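Forum > Home > Laundry & Cleaning
Thread: Is a "folding table" by the washer worth the floor space?

dranberg70
The Dranberg catalog wants $181 for a table to go next to the washer. My laundry corner is 70 inches wide and the machine eats a good part of that. Does anybody really fold there, or does it turn into a shelf for junk by Wednesday?

pinesock
Shelf for junk. Mine has mail, a drill and one glove on it.

huanca_m
Disagree. I got a plain table, 46 inches long, and I use it every wash day. Jeans get folded first and go to the left, then the dark stuff. You need room to pull a cloth out by its corners or you're folding wrinkles in.
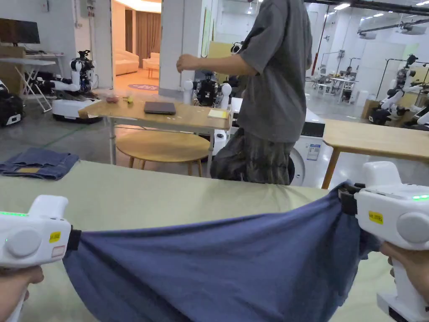 Dark blue cloth held by two corners, folded jeans at far left.

pinesock
Still looks wrinkled to me. And there's a laptop on the table behind, so you're kind of making my point.

huanca_m
Separate table. The laptop isn't on the folding one.

dranberg70
So now I need two tables? With a front loader I could put a board over the top and be done – my sister has one from Misia and likes it.

oldhotov
Had the Hotov board for a year. It walks during the spin cycle and the towels end up on the floor. I don't buy the "extra workspace" line at all. The bed is free and bigger than anything in this thread.

huanca_m
The bed is also where piles sit until midnight.

dranberg70
Fair. I'm going to tape out 46 inches on the floor and see if I can still get the washer door open. Not paying $181 either way.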